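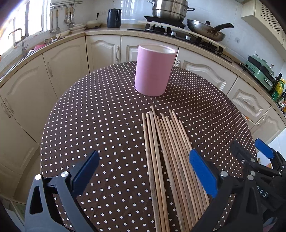
Chopsticks used to be the messiest thing in my kitchen, and I say that as somebody with a junk drawer that won't close. They rolled around with the peelers, they slid under the tray, and I could never find two that matched at dinner time. So now I do a chopstick sort every so often, and I've gotten weirdly fond of it! Everything comes out onto the table first. I like a dark cloth under them, and the brown one with the little white polka dots is perfect because pale wood shows up so well on it. Lay them side by side, more or less parallel, and you'll see right away which ones are darker and streaky and which are still pale. The pink cup waits at the back of the table for the ones that get to stay.

Darker wood by itself doesn't bother me, by the way. Wood changes color with use (so do my spoons). What I look for is splinters, splits, fuzzy spots or a sour smell. Run a dry finger down each one and then sniff it. Yes, sniff it! Anything rough gets a quick rub with 400 grit sandpaper, and if it's still rough after that it goes out to the garden to hold up seedlings.

Washing is easy. Warm water, a drop of dish soap, and roll a handful between your palms like you're trying to start a campfire. I don't soak them, not even for 20 minutes while I eat dessert - I did that for years and the ends went fuzzy. And please keep the nice ones out of the dishwasher. I lost a whole set from Ravetti that way and I'm still sore over it. 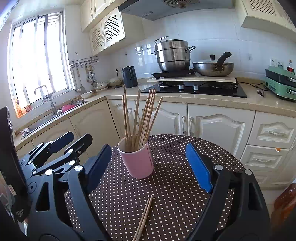

Drying is where I used to go wrong. I'd give them a swipe with the towel and stuff them straight into a cup, and by May there would be black specks on the bottom ends. Now I towel them off and leave them flat overnight, spread out so they aren't touching. Then they go in the cup with the eating ends up. Don't cram them in, they need a bit of air around them, and tip the cup out once in a while because crumbs and drips do collect down there. Mine gets a wash whenever I do the sink.

For the cup itself, go for something straight-sided and not too tall, so the tips stick up and you can grab a pair without fishing. It should have enough weight that it won't go over when somebody pulls out a handful. I bought a fancy divided holder from Heludton once and the slots were so narrow I couldn't get a sponge in. Back to a plain cup!

If your wood looks thirsty, a tiny dab of food-grade mineral oil on a cloth is plenty. Wipe it on, leave it overnight, buff it off in the morning. Next time I'll do cutting boards, which are a whole other story in my house.

Search this site Go

9 comments 170 shares

Contact | Copyright Flamness Kitchen Notes | Back to top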